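Girnora Group Travel and Event Planning
About Us

Girnora is a planning office for groups who wish to meet. We prepare company retreats, choir tours, club weekends, anniversary dinners and small conferences. Our work begins with the first phone call and it ends when the last bus has left the hotel and the last invoice is closed.

We started as a room booking service with 4 employees, in one office above a bakery in Crabtree. At that time our customers were mostly sports clubs who needed beds near a tournament. They asked us also for a bus, then for a dinner, then for somebody who could stand at the door with the name list. Step by step we learned the whole business. Today we are 16 people, and we have a second office in Dreklow, which looks after all events close to the lake.

What we do

For every group we make a written plan. It says who arrives when, who sleeps where, what is eaten, and what it costs. The group leader receives this plan before anything is paid. If something in it is not right, we change it, and we do this as many times as is necessary.

We search the hotel and we negotiate the group price. We reserve meeting rooms, meals, boat trips, museum visits and church halls. We order the buses. We print the name badges and the programs, and we put them in the correct order of the alphabet, also when a group has many members with the same family name. During the event one of our coordinators is in the house, from breakfast until the evening program is over.

We do not sell flights. Guests who come by plane make their own reservation, and we meet them at the airport if they send us the arrival time.

The size of our groups

Our smallest regular customer is a reading circle that travels with us every October. Our largest event up to now was a choir meeting with 400 singers, for which we used all the hotels in Crabtree and the school gymnasium for the rehearsals. Most groups are between these two. For groups of more than 128 guests we ask for a longer preparation time, and we send two coordinators.

Lindis House

Many of our customers know us through Lindis House. It is our own meeting house outside Dreklow, with a large dining room, a terrace, and several rooms where a group can work or sing without disturbing the others. The kitchen cooks simple food of the region. Vegetarian meals and meals without gluten are possible on every day, but please write it on the registration form and do not tell it first at the table.

Lindis House can be rented for one day or for a whole week. There is parking for cars in front of the building. Buses should use the lower gate, as the upper road is too narrow for them to turn. Dogs are welcome on the terrace and in the ground floor rooms.

How we work with you

You have one contact person at Girnora from the beginning to the end. This person knows your group, writes your plan and answers your messages. When your contact person is on vacation, a colleague takes over the file and informs you of it in advance.

We give prices per guest and we write everything that is included. Drinks at dinner are normally not included, and neither are tips for the bus driver. The deposit is paid when you sign the agreement, and the rest is paid after the final guest list. A guest who cancels before the final list costs you nothing. After the final list we must charge what the hotel charges to us, and we will show you the bill of the hotel if you want to see it.

Our office and our records

Since January 2021 we keep all guest lists, room lists and agreements in electronic form. Groups who return to us do not need to fill out the long form again. They receive the list of their last event, and they only correct what has changed. We do not give addresses to other companies. When a group asks us to delete its list, we delete it and confirm this in writing.

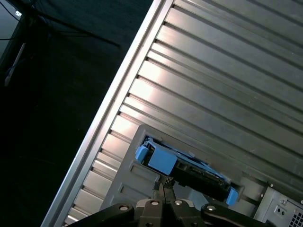
Computer case, front panel with drive bay.

Registration for guests is possible on paper too. We know that in many clubs the older members prefer a letter, and we are glad to send the forms by mail with a return envelope. Please write in capital letters, especially the name which should be on the badge.

Our suppliers

We work mainly with hotels, bus companies and restaurants that we have visited ourselves. Before we recommend a new hotel, one of us sleeps there for a night and eats breakfast. We look at the elevator, the stairs, the width of the bathroom doors and the way from the bus to the reception. For guests with a wheelchair or a walker these things are more important than the view, and hotel brochures do not mention them often.

Visit us

The Crabtree office is open for visitors in the mornings. In the afternoon please call before you come, as we are frequently out with groups. The Dreklow office can be visited by appointment, and it is possible to combine this with a tour of Lindis House.

If you plan an event, please tell us the wished dates, the number of guests, and whether you need a bus. With this information we can prepare a first offer, and the offer is free of charge.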